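Search this site
Enter keywords
Go

October 30, 2024
Minutes by Telmo Gallardo

Right, minutes from the equipment meeting, written up by me again because I was the only one with a working pen. Witold Mazurek ran it, I took notes, and the folks from the laundry floor and the front counter came and went as orders allowed. The January minutes were approved with one fix (I'd spelled Segura wrong all the way through, sorry).

Main business was the Trikance folding kit, which Caltov has on offer to us as a lease, and whether we want it.

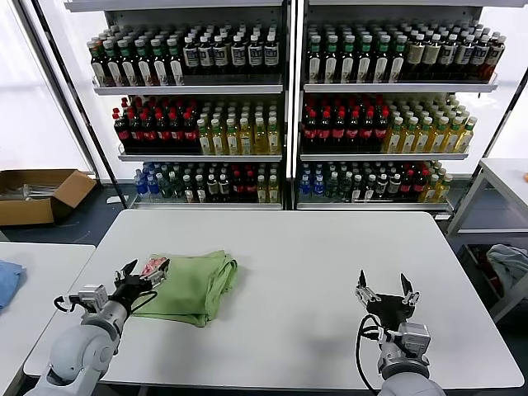
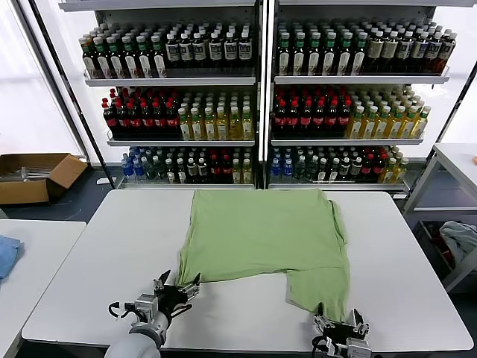 We started with what the kit is supposed to do for us. Caltov's pitch is that two arms at a table can take over the plain T-shirts, which are the bulk of what the Segura uniform contract sends through our place. Witold wanted to talk about how it handles a shirt before anybody got to the money, so we did that first. The thing I kept coming back to was the grip on that green shirt – one gripper has the bottom-left corner and the other has the lower right part, and the right side of the shirt still has a flap folded over with part of the sleeve and body tucked under. My question was who fixes that flap. If a person has to walk over and pull the sleeve out each time, we haven't saved a person. Witold thought that was a fair point but said our own folders get tucked sleeves too, and they just give the shirt a shake. Caltov's paperwork says the kit can re-spread a garment, and I've been asked to get them to explain what that means in plain words.

Then we got onto the finished fold. The front counter people were pretty firm here! They want square corners, because Segura's own staff check the stacks when they come in, and anything with wavy edges gets sent back to us. Looking at the folded green one, the edges are a bit loose and rumpled, and I don't think I'd put that in a Segura stack as is. Witold said he'd be happy with it for the shop rags and the gym towels. We went back and forth on this for longer than I'm going to write down.

Table space. The kit needs a table of its own with clear space on both sides, and the only spot that works is where the second sorting bench is now. The laundry floor does not want to lose that bench (they said so several times, and I promised to put it in the minutes, so there it is). Somebody suggested moving the hanger rack into the hallway. Witold said no to the hallway, that's the fire route. We left it with me to measure the corner by the boiler room door.

Money. The lease quote is $846 a month with a minimum term of 6 months, and that covers the arms, the setup visit and phone support. It doesn't cover replacement finger pads, which are charged separately, and we don't have a price for those yet. Witold asked me to find out how long a set usually lasts, seeing as we'd be running cotton across them all day. There's also a cheaper offer from Sasteo, but theirs is a folding frame that a person feeds by hand, so I'm not sure we should be comparing the two at all. One of the counter staff said she'd used something like the Sasteo frame at her old job and liked it fine for shirts but hated it for anything with a hood. I've kept the Sasteo quote in the blue folder if anyone wants to read it.

We talked a little about training. Caltov offers a session for two people, and they say it takes a morning. Witold wants to be one of the two, and I put my own name down for the other, mostly because I'd like to know how to stop the thing when it grabs something it shouldn't. If anyone on the laundry floor would like my place, tell me soon, I really won't be offended.

What we agreed:

We're not signing yet. Witold will ask Caltov for a trial with our own shirts, washed and straight out of our dryers, with the Segura collars on them. We want to put through roughly 7 bins' worth and have the counter staff check every stack the way Segura would.

I'll get answers on the re-spreading and the finger pads, and measure the boiler room corner.

The sorting bench stays where it is until after the trial.

Any other business: the number 2 dryer is squeaking again and Witold has called it in. The detergent order was short, and I've chased it. Please stop leaving the lint bucket on the stairs.

Next meeting will be once we have a trial date from Caltov – I'll pin it up by the time clock.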